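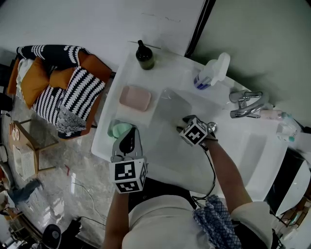 Ticket 839 – Replacement and expansion purchase, hand-held gripper pairs
Queue: Equipment planning
Opened by: Nokuthula Steyn
Status: Waiting on quote
Priority: Normal

Summary
Requesting budget approval for eight gripper pairs with marker cubes and cables, for the bathroom task set. Current stock does not cover the January schedule. The first quote from Leker is incomplete and can't be signed as is.

Issue 1: cable length
The Leker quote lists the short cable only. Operators at the sink run the cable from the gripper down the forearm, and the short version pulls at the connector when the arm extends to the back of the counter. Long cable is a separate line item. Asked Leker to swap it, no charge for the short ones if they stay in the box.
Result: Leker agrees to swap. Revised quote not received.

Issue 2: marker cubes
Cubes are priced per gripper, but the quantity on the quote matches pairs. As written, half the grippers would arrive without one. Plilislow can print the missing cubes, 14 working days from order. Their cubes use the same mount but have not been checked against our tracking setup.
Result: open. Prefer to get all cubes from Leker if the quantity is corrected.

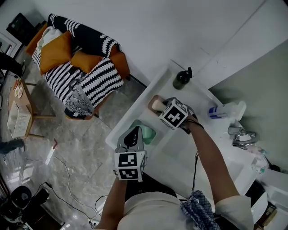 Issue 3: finger wear
Budget line for spare fingers was zero. Sink work means handling bottles, sponges and soap, and residue gets into the finger joint. Pulled the service notes on the current stock: 143 sessions logged, fingers replaced twice on the oldest pair. Added one spare set per pair to the request.
Result: added to revised request, line 6.

Issue 4: splash rating
Nikzad offers a sealed body at a higher unit price. Their data sheet covers the body only and says nothing about the cable connector. Sent a question to their support address on Tuesday. If the connector is not sealed, the upgrade has no value for this task set and the line should be dropped.
Result: waiting on Nikzad.

Issue 5: storage and charging
No cost. The existing Hallavden cabinet has room for the new pairs if the old tripods are moved out. Shelf labels need to be redone.
Result: closed.

Next steps
1. Corrected quote from Leker – cables and cube quantity.
2. Connector answer from Nikzad.
3. Test one Plilislow cube only if step 1 fails.
4. Resubmit with totals. Do not split the order across two budget periods, the shipping charge applies twice.

Comment, N. Steyn, 4:20 p.m.
Leker called back. Cube quantity will be corrected. Long cables confirmed in stock, still nothing in writing. Leaving the ticket open until the PDF is attached.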